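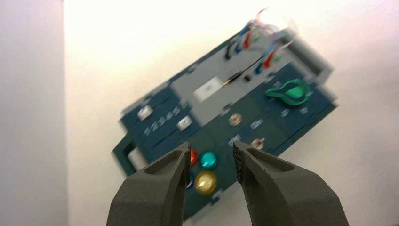 Home | Units | Handouts | Reading lists | Past papers | Contact

Flenik Institute of Applied Studies
Unit 6: Tolerances, Fits and Measurement
Handout 3 – Limits and fits for round parts

Purpose of this handout

Students are expected to have read this handout before the tutorial and to bring a printed or electronic copy. It replaces the shorter version issued in February. The worked values in the final section will be used again in the written assignment.

1. Nominal size and limits

No part is made exactly to size. The drawing therefore gives a nominal size together with an upper and a lower limit, and any part measuring between those limits is acceptable. The difference between the two limits is the tolerance. A shaft drawn at 23 mm with limits of 23.00 mm and 22.98 mm has a tolerance of 0.02 mm, and an inspector who measures 22.99 mm passes it without further comment.

Students often confuse tolerance with allowance. Tolerance belongs to a single part. Allowance is the intended difference between two mating parts when each is at its maximum material condition, that is, the largest permitted shaft in the smallest permitted hole.

2. Classes of fit

A clearance fit leaves a gap between shaft and hole at every permitted combination of sizes. An interference fit has the shaft larger than the hole at every permitted combination, and assembly requires force, heating of the outer part or cooling of the inner one. A transition fit may give either result depending on the particular parts selected.

The choice of fit should be settled before the tolerance is assigned. In past assignments a number of students have selected a very fine tolerance first and then looked for a fit to suit it. This produces drawings that are expensive to manufacture and no better in service.

3. Hole basis and shaft basis

In the hole basis system the lower limit of the hole is held at the nominal size and the shaft is varied to obtain the fit. Drills and reamers are supplied in fixed sizes, whereas a shaft can be turned or ground to any diameter, and the hole basis is accordingly the usual choice. The shaft basis is preferred where several components are mounted on one length of ground bar – the Pastcombe conveyor drawings studied in Unit 5 are a case in point.

4. Temperature

Measurements are referred to 20 degrees Celsius. A steel bar 100 mm long grows by a little over 0.001 mm for each degree of warming. Parts brought directly from the machine should be left on the inspection table until they have reached room temperature, and gauges should not be carried in a pocket.

5. Worked values

Hole: 23.02 mm maximum, 23.00 mm minimum
Shaft: 22.98 mm maximum, 22.96 mm minimum
Maximum clearance: 23.02 – 22.96 = 0.06 mm
Minimum clearance: 23.00 – 22.98 = 0.02 mm
Class: clearance fit

Repeat the calculation with the shaft limits raised by 0.03 mm and state the class of fit that results. Show all working in millimetres.

Comments (3)

walczak: Is the shaft in section 1 meant to be the same as the one in section 5? The limits are different.

Unit office: They are separate shafts. Use the section 5 limits for the assignment.

lemow: I get a transition fit for the last part, with 0.01 mm interference at one extreme. Can we hand in a sketch with it?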